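Section 3: Setting Up Your Quispe Under-Sink Water Filter

Okay, you've got the box open and the bracket screwed to the cabinet wall (if you haven't, go back to Section 2, I'll wait). I've put in a lot of these and the plumbing part really is the easy bit!

1. Close the cold water shutoff under the sink. Righty tighty, and don't crank on it if it's an old valve.

2. Open the cold faucet and let it run until it quits. Put a bucket under the shutoff anyway – there's always a cupful left in the line.

3. Unscrew the faucet supply line from the shutoff and thread on the brass tee that came in bag 3. Hand tight, then a quarter turn with the wrench.

CAUTION: No tape on the compression side of the tee. I did that on my very first one and it dripped all night.

4. Reconnect the supply line to the top of the tee.

5. Push the blue tubing into the side port until you feel it stop, then tug it. It should stay put.

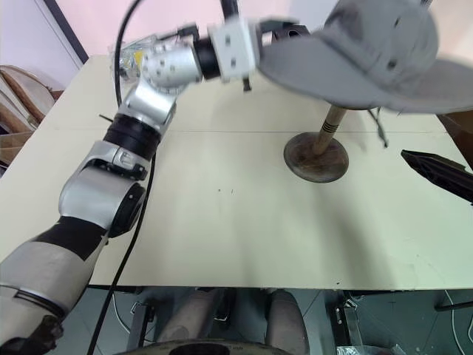

Gripper holding the brim of a gray baseball cap.

6. Run the other end of the tubing to the port marked IN on the filter head. Leave yourself a nice loose curve, because a kink will choke the flow and you'll be blaming the cartridge for it.

7. Twist in the cartridge. Model 481 goes in dry. If you bought the 861, wet the O-ring first (plain water is fine, no petroleum jelly please).

8. Open the shutoff slowly and check every joint with a dry paper towel.

Note: The first water may look gray or cloudy – that's carbon dust. Flush almost 260 cups' worth through before you drink any. Yes, it's a lot, and yes, my tomatoes get all of mine.

Still dripping at the tee? Close the valve, back the nut off and start again from step 3. Sheyla Nina answers the parts line and can mail you a new ferrule.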